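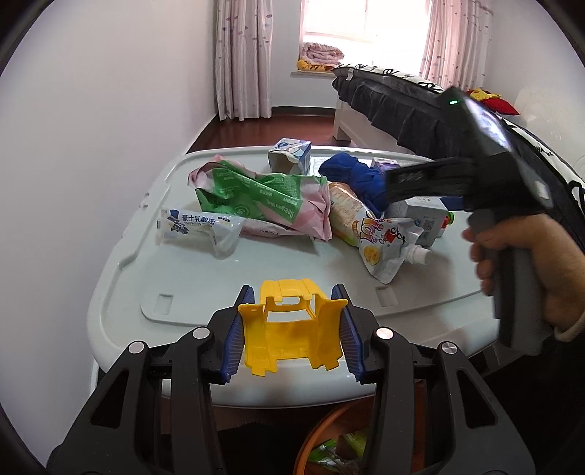 그림 2. 흰색 플라스틱 테이블 위의 노란색 플라스틱 부품과 검은색 핸드헬드 그리퍼

3.2 제휴 링크 고지 위치와 클릭 전환

본 절에서는 제휴 마케팅 블로그에서 고지 문구의 위치가 구매 링크 클릭률에 미치는 영향을 분석한다. 표본은 제휴 네트워크 Getholm과 Hitholm에 등록된 개인 블로그 40개이며, 블로그마다 서평 또는 앱 소개 글 5편을 무작위로 추출하였다. 노출 수가 약 300회에 미치지 못한 글은 같은 블로그의 다른 글로 대체하였다.

고지 위치는 본문 상단, 링크 직전, 본문 하단으로 구분하였다. 코딩은 Kettler와 Yen이 독립적으로 수행하였고, 판정이 엇갈린 글은 원문을 재검토하여 합의로 분류하였다. 한 글에 고지가 두 번 이상 나타나면 첫 번째 고지를 기준으로 삼았다. 클릭 기록은 7월 한 달간 Wiegand 로그 수집기로 확보하였으며, 동일 방문자의 반복 클릭은 한 건으로 처리하였다.

분석에는 블로그를 임의효과로 둔 혼합 로지스틱 회귀모형을 적용하였다. 링크 직전에 고지한 글의 클릭률은 하단 고지 글보다 높았으나, 글 길이를 통제하면 차이가 유의하지 않았다. 상단 고지와 하단 고지 사이에서도 유의한 차이는 관찰되지 않았다. 앱 소개 글의 경우 스토어에서 삭제된 앱의 링크가 일부 포함되어 있어 해당 링크를 제외하고 모형을 다시 추정하였으며, 계수의 부호는 동일하였다. 수수료율은 Kollisstead 요율표를 따랐고 공변량으로만 사용하였다.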